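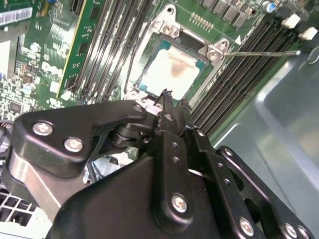
**Robotic server disassembly at Filuvden** is the partly automated process used at the Filuvden refurbishing plant to take apart used servers and recover their processors, memory and expansion cards. The plant buys retired equipment from offices and data centers, tests the parts, and resells those that pass. Processors are the most valuable items handled on the line and also the most easily damaged. Many arrive with thermal paste residue on the lid, like the brownish smudge on the processor between these two banks of memory slots, and must be cleaned before they can be graded. The socket around each one has a metal retention frame and a thin lever that has to be released before the processor is lifted.

## Background

Before automation, all disassembly at Filuvden was done by hand at long benches. A worker opened the chassis, pulled the cards and memory, removed the heatsink, and took out the processor with a suction pen. The work was paid by the hour with a bonus for each finished unit. Workers reported sore wrists and thumbs, mainly from pressing memory latches and socket levers through a full shift. Bent socket pins were the most common cause of a board being downgraded to scrap.

The plant's owner, Hegedűs, began looking at automation after a year in which the disassembly benches had the highest turnover in the building. A first attempt with a fixed machine was dropped when it proved unable to handle the range of board layouts coming through the door.

## The Stemach cells

The present system consists of 3 work cells, named Stemach after the software that runs them. Each has an arm with a two-finger gripper and a wrist camera. The software looks up the board model, checks the camera view against a stored layout, and carries out the steps in order. If the view does not match the layout, the arm stops and a light comes on over the cell.

Heatsinks are still removed by hand. They vary too much in size and mounting, and old paste can hold them firmly to the processor. Cables are also unplugged by hand before a chassis enters the cell.

Upright cards pose a separate problem. A card standing close to the socket can block the arm's approach, so the layout file lists which ones must be pulled first.

## Effects on staff

No bench workers were laid off when the cells were installed, but the jobs changed. The 2 shifts now each have a group of cell attendants, who load chassis, clear stops and check finished boards. The remaining bench workers handle heatsinks, unusual models and anything with visible damage.

The per-unit bonus was ended at the same time. Under the old arrangement a fast worker could earn noticeably more than a slow one, and several of the fastest objected to the change. It was replaced by a flat raise for everyone on the line. Attendants who complete a training course called Codness, which covers layout files and basic arm maintenance, move to a higher pay grade.

Oratile Potgieter, a former bench lead who now maintains the layout files, has described the main difference as one of attention. Bench work kept the hands busy and left the mind free to talk. Attendants spend longer periods watching and walking between cells, and the noise of the arms makes conversation harder. Complaints of wrist pain fell after the change, while complaints of tired feet and boredom rose. Cushioned floor mats were added, and attendants now trade places with bench workers halfway through each shift.

## Output

In December, the cells processed 1,966 boards. The benches handled almost 900 in the same month, most of them models with no layout file. A new file takes an experienced attendant most of a shift to write and test, so files are made only for models that arrive in large lots.

## Criticism

Some staff have argued that the stop light encourages hurried work. A stopped cell counts against the shift's daily target, and attendants have at times restarted an arm without checking why it stopped. The plant changed its rules so that stops lasting under five minutes are left out of the target. Bench workers have also raised the concern that skills in hand removal are being lost, as new hires are now trained on the cells first.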